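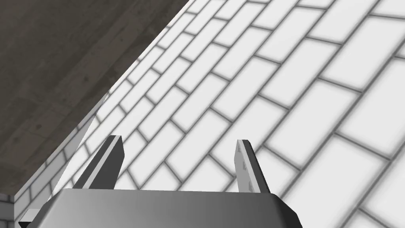 Pantry > News > Vinegars & Pickling

Fludell Vinegar Owns Up to Its "Ancient" Recipe

By Hsiu-ying Lu
December 9, 2020

Fludell, the Werkidholm vinegar maker whose bottles have long promised "an ancient family method," is dropping the word "ancient" from its cider vinegar. The method, the company now says, dates to 1987. The family is still the same one.

The change comes with a new label, a slightly smaller cap and a price increase that the press release gets to in its fourth paragraph. Bottles with the old wording will stay on shelves until they sell out, so shoppers who like their salad dressing with a little mythology have some time left.

Owner Ghada Chamoun said a customer wrote in June to ask which ancients, exactly. "I started typing an answer and got as far as 'Dear sir,'" she said. "Then I went and asked my father. He said he thought it would look nice on the bottle."

What Fludell does is pretty ordinary, and pretty good. Pressed apple juice is fermented into hard cider, then moved to barrels with a splash of older vinegar to get the acid going. After that it sits. The company's cheaper white vinegar is made in steel tanks in a matter of days and has never claimed to be anything but vinegar.

The cider version will now say "slow method," a phrase that has no legal meaning but does have the advantage of being true. It spends 147 days in the barrel before bottling, up from a period Chamoun described as "whenever we needed the barrel."

Acidity stays at 5 percent, which will matter to home canners. Anyone putting up cucumbers with it can go on using the same tested recipes and the same amounts. The cloudy strands at the bottom of the bottle, known as the mother, are staying too. They are harmless and can be strained out through a coffee filter. Fludell gets more mail about them than about everything else it sells.

Rival bottler Sowa, whose own cider vinegar is described on its label as "timeless," did not return a call. Its website was updated the next morning, though only to add a recipe for coleslaw.

Grocers seem calm. Skusik, the small chain that carries both brands, plans to keep them side by side at eye level – Fludell on the left, Sowa on the right, and the store brand down by the floor, where it outsells the pair of them. That one says "vinegar" in black letters and gives no history at all.

Chamoun has ordered 492 cases with the new label for the first run. The leftover old labels are in a closet at the plant, and she hasn't decided what to do with them. Her father would like to hang on to a few – he figures they'll be antiques eventually.

Filed under: Vinegar, Labels, Local Makers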